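Candy bucket

A candy bucket, also called a trick-or-treat pail or treat bucket, is a small open container used to collect and hold wrapped candy at Halloween. The most familiar form in the United States is a round plastic pail with a carrying handle, often decorated with the face of a jack-o'-lantern. Candy buckets are carried by children from door to door on the evening of October 31. At other times they serve as party decorations, as containers for handing out candy, and as bins for sorting what has been collected.

Form and materials

Most candy buckets are made of molded plastic. The opening is wider than the base, and this taper lets empty buckets be stacked inside one another for shipping and storage. The rim is usually flared or rolled, and some makers add ribbing to the wall to stiffen it. Handles are made of plastic strap, cord, or wire, and are fixed at two points on opposite sides of the rim. Cloth, felt, and metal versions are also sold, though in smaller numbers.

Size varies by maker. The Lollport company lists its standard children's pail as 6 inches deep, and its party size as 12 inches deep. The smaller size is the one more often carried by hand – the larger is intended to stand on a porch or table.

Color and decoration

Orange is the traditional color, after the pumpkin. Purple, green, black, and white are common alternatives, and pink has become widely available as well. The jack-o'-lantern face may be printed on the side or molded into it. It generally has triangular eyes and a jagged, grinning mouth, in black. Since the face occupies only part of the wall, a bucket turned away from the viewer may look plain. Households with more than one child often choose a different color for each, so that the contents can be told apart at the end of the evening.

When several colors are in use, buckets may be set out together on a table with the candy spread between them. Red, yellow, and purple wrappers are typical of such an assortment, and the red packets can be found both in the buckets and on the surface beside them.

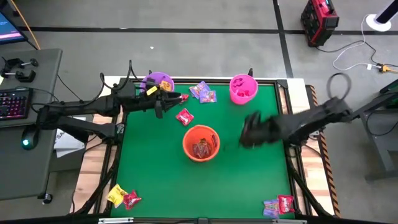
Sorting

Sorting is the activity of dividing mixed candy among two or more containers. It is done at home after trick-or-treating, and at schools and community centers before an event, when bulk candy has to be shared out evenly. Three methods are in general use.

Sorting by kind places all packets of one brand or flavor in the same bucket. Sorting by wrapper color is simpler and is often preferred with young children, who can do it without reading. Sorting by share gives every bucket a similar mixture, and is the usual method when buckets are to be given away.

A flat surface with a soft covering, such as felt, is suited to the work, as packets do not slide on it. Packets are laid out in small groups with space left around the buckets. A bucket may be kept empty at the center until the others have been started, and packets are then lowered in one at a time. 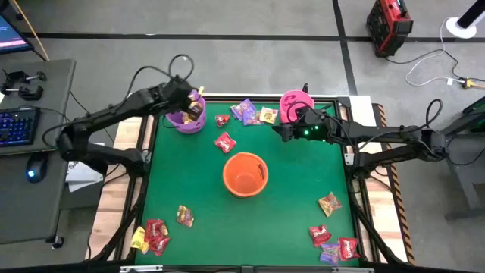 Handling and storage

Buckets are normally wiped with a damp cloth before and after use. Wrapped candy leaves little residue, but torn packets may leave sugar or chocolate in the angle between the wall and the base. Wire handles should be checked where they meet the rim, as this is the point at which they most often come loose. Plastic buckets are best stored out of direct sunlight, which fades the color and makes the wall brittle.

Handles may be left upright or allowed to rest against the rim. When buckets of different shapes are kept together, the plain and the face-molded types do not always nest, and many households stand them side by side instead. Opinions differ on whether the molded face is worth the storage space it takes up.
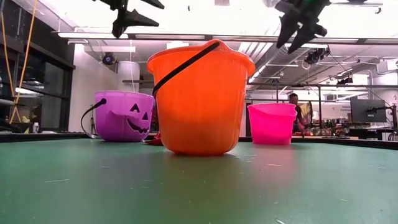 Róisín Brennan has argued that it is, on the grounds that children recognize a bucket by its face before its color, and that a plain pail is put to other uses by November and seldom returns to the Halloween box.

See also

Halloween
Jack-o'-lantern
Trick-or-treating
Party favor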